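Why Cloth Wrinkles, and How Folding Helps
Materials and Fabrics, Part 12
Written by Raymonde Pelletier for Zumham Young Readers

Cloth is made of yarn, and yarn is made of fibers. A fiber is a very thin hair of material. Cotton fibers come from a plant. Polyester fibers are made in a factory.

There are two main ways to turn yarn into cloth. In weaving, one set of yarns goes over and under another set. In knitting, the yarn is pulled into rows of loops. Most T-shirts are knitted, so they stretch. Most bed sheets are woven, so they stretch very little.

What is a crease?
When cloth bends, the fibers inside it bend too. If the bend is gentle, the fibers spring back. If the bend is sharp and something presses on it for a long time, the fibers stay bent. That line is a crease. Cotton creases easily. Wool creases less, as its fibers are naturally curly and act like small springs.

Water and heat make cotton fibers easier to move. This is how an iron works. The fibers soften, the weight of the iron flattens them, and they hold the flat shape when they cool.

Parts to look for before folding
Hem: the edge of the cloth, turned under and sewn.
Seam: the line where two pieces are joined.
Tag: a small label sewn into the garment. It often gives the size and the washing instructions.

How to fold a bunched garment
1. Clear a flat surface.
2. Find two corners and pull the cloth open.
3. Smooth it from the middle toward the edges with flat hands.
4. Match one side to the other along the seams.
5. Fold again until it fits the drawer.

A folded stack takes up less space than a heap because there is less air trapped between the layers. 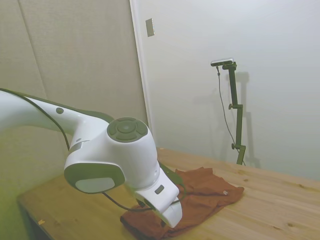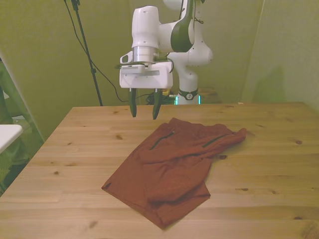
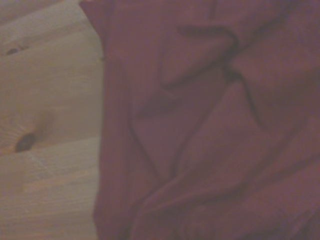
Cloth on a wooden table, with folds and creases.

Why do clothes wrinkle more in a full dryer?
The clothes have little room to move. They press on each other while they are warm, and the fibers cool in a bent position. Smaller loads and folding right away both reduce wrinkles.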